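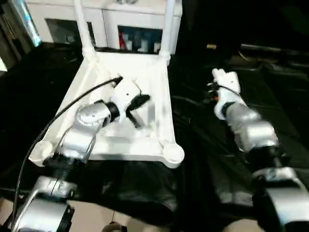
Carmela Goicoechea objects to the heading of this session. After reading the draft in advance, she wrote that "introducing automation" makes it sound as if a machine arrives and the people make room for it, while at her own plant the people had been rearranging their work for months before any arm was switched on. Her comment is printed first because it states the main point of the session better than the heading does.

Automation and Work Organization
Session 4: Sharing a Work Area with Two-Armed Machines
Handout issued 2020-06-29
Course instructor: Inmaculada Prieto

1. Scope of the session

The session deals with handling and cleaning tasks in light assembly and refurbishment. These tasks were long considered unsuitable for automation. The parts vary, the tools are ordinary hand tools, and the person doing the work changes grip many times without thinking about it. A brush held in a gripper over a plastic tray is a modest piece of work. It nevertheless requires decisions that a worker would never have to put into words: how far above the surface to begin, at what angle to hold the bristles, and when the part is clean enough to be passed on.

Students should read this handout together with the Grerkanness case file distributed in Session 3. The case file covers the refurbishment department, where returned plastic fixtures and housings are checked, brushed, wiped and repacked. Packing and shipping at the Bolport site are treated separately in Session 6.

2. Terms used

Task: a unit of work that can be described, timed and assigned.

Job: the set of tasks held by one person, together with the responsibility, pay grade and contacts that go with them.

End effector: the device at the end of a robot arm. Two arms at one work area may carry different ones. A simple gripper is suited to holding a tool, while a hand with several fingers offers more ways of taking hold of a part but is harder to set up.

Residual work: what is left for people after a task has been given to a machine. The word is common in the literature. Several course participants have objected to it, and it is used here with that reservation.

3. What changed at Grerkanness

Before the change, the refurbishment department handled 1,202 returned items in a month. Each worker took an item from intake to repacking. Sunee Nilsuwan's interview notes, reproduced in the case file, show that workers valued this arrangement mainly for its variety, and that they also used the brushing step as a rest from the close inspection that came before it. The planners had not recorded this. On their sheets, brushing appeared as a low-skill step with a fixed duration and was selected for automation on that basis.

Once the brushing step was assigned to the arms, the monthly figure rose to 1,631. The number of staff remained the same. The number of inspections each person carried out rose accordingly, and the pauses between them were gone. Complaints of eye strain and headaches were first noted in September. The department head, Fulgencio Aranda, introduced a rotation in response: every worker now spends part of each shift at the robot area, part at inspection and part at repacking.

Students should note that the rotation was not in the original plan and carried a cost. Everyone in the rotation had to be trained to stop, clear and restart the arms, where the plan had provided for two trained operators only.

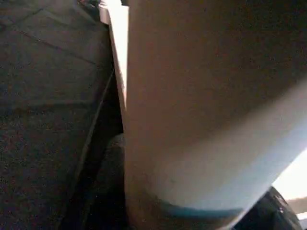

Who is responsible when an arm stops in the middle of a task? The worker on rotation at that area makes the first decision, which is to clear and restart or to call for support, and the shift lead answers for the time lost.

This rule was adopted at Grerkanness after a disagreement between maintenance and production. Maintenance had held that any stop was a technical fault and should be reported. Production had held that most stops were caused by the way a part was placed and could be dealt with on the spot. The stop log kept during the trial contained 300 entries. Ezequiel Carrasco reviewed them with the workers and found that the causes given in the log were often too general to support either view. The log form was rewritten and now asks what the worker saw, what the worker did, and whether the part had to be handled again by hand.

4. Skills: lost, moved and added

It is common to say that automation removes simple tasks and leaves the interesting ones. The case supports this only in part.

Some skill was lost. Experienced workers could feel through the brush whether a surface was scratched or only dirty, and that knowledge did not pass to the machine. Scratched parts are now found later, at repacking.

Some skill was moved. Judging where and how to place a part so that both arms can reach it is close to what workers did before, although it is now done ahead of the task and on behalf of a machine.

Some skill was added. Workers read status messages, recognize the signs of a poor grip and adjust a stored position within set limits. At the time of the interviews these abilities did not appear in any job description and had no effect on pay. The pay question was still under negotiation when the case file was closed.

5. Work area rules

The following extract is taken from the Miranda training site, where the rules were tested before being adopted elsewhere.

Keep cables and hoses out of the walking path.
Do not reach over the tray while either arm is powered.
Place one part at a time.
Change the tool only with the arms in the rest position.
Write down every stop before the end of the shift.
A worker who is alone in the area may refuse to restart the arms – no reason need be given.

The last rule was proposed by the workers and met with some resistance from management. Students will be asked to take a position on it in the seminar.

6. Seminar preparation

Prepare short written answers, one page in all.

Using the case file, list the tasks in one job before and after the change. Mark any task that the planners failed to record.

Explain the effect of the rotation on training costs and on the complaints noted in Section 3.

Compare the stop log form at Grerkanness with the form used at Pruneck, which has a single field for remarks.

Carmela Goicoechea has agreed to attend the second half of the seminar. Questions for her should reach Inmaculada Prieto in writing by noon on the day before.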